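Room attendants wanted, Flernthorpe – 3 openings, start before July

Posted 2018-04-21

Hi all. We're hiring again. Sester is a small hotel at the top of Anau Street in Flernthorpe, and summer is coming at us fast. Need 3 people for rooms and guest clothing. Two full time, one part time (mornings only, would suit a student or a parent with kids in school).

Experience nice but not needed. We had great people come to us from grocery stores and from a school kitchen. If you can get up early and be decent to strangers, keep reading.

What you'd be doing:

Beds, mostly. Strip, sheets, pillows, smooth it all down, next one
Bathrooms
Dusting – headboards, lamps, the tops of things
Restocking towels, soap, coffee
Guest clothing (see further down, this is the part people ask about)
Carrying linen bags to the elevator, they're heavy, please be honest with us if lifting is a problem and we'll work something out
Telling the desk when something is broken. Please tell the desk when something is broken

Hours are 9 to 3 on a normal day, with a paid lunch in there. Saturdays run longer in the summer and everybody takes turns. You get your schedule two weeks ahead, and swaps are fine as long as Manaia knows before the shift and not after.

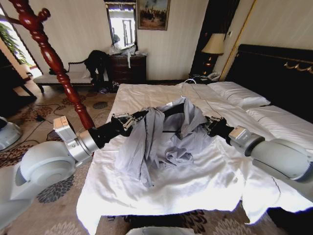
Guest clothing is the thing we do that the bigger places in town don't. People come here for weddings, mostly, and they arrive with everything balled up in a suitcase. So they leave a shirt or a dress with us and get it back pressed and on a hanger. You'll learn to prep on the bed the way we all do, white sheet under, so you can see what you've got. A plain wire hanger flat on the bed, shirt over it, collar up by the hook, and then you get the shoulders sitting right before you touch anything else. Long sleeves are the pain, they slide off toward the foot of the bed and pull the rest with them. Take it slow the first week. Fast comes later. Pressing itself is done downstairs and you will be trained before you do any of it alone, steam burns are no joke.

Delicate stuff, anything beaded, anything a guest says was their grandmothers – does not get touched until Yung-ching has seen it. She runs housekeeping and has final say on all of it.

Pay is hourly, paid every two weeks. We'll tell you the rate on the phone before you bother coming in, just ask. Tips left in the room are yours. There's a $1000 bonus for anyone who starts before July and stays through the end of the season, split in two payments so you're not waiting all summer for it. Full timers get health coverage after 8 weeks. Part time doesn't, sorry, we asked.

Also: free parking behind the building, lunch from the kitchen (staff menu not guest menu, still good), shirts and aprons provided. Bring your own shoes. Closed toe, something that wont slip on a wet tile floor. The Wan bus stops at the bottom of the hill if you don't drive, first one gets you here with time for coffee.

You need to be 18 or over and legally able to work. English helps but the team speaks a bunch of languages and we get by. References, two if you have them, and a teacher or a coach is okay if this is your first job.

How to apply – easiest is to come by the front desk any morning after 9 and ask for Manaia Quinlan. Bring a resume if you have one. If you don't, we have a one page form and you can fill it out in the lobby. Or call the desk and leave your name, number, and which job you want, full or part. Please say the number slowly, we lost a good one last year to a bad voicemail.

Then a short talk with Yung-ching Fang, and if that goes okay a paid trial morning, where you do a couple of rooms with one of us. You'll hear back either way, usually within 3 days.

No agencies please. Spots stay open untill filled, and we'll take this post down when they are.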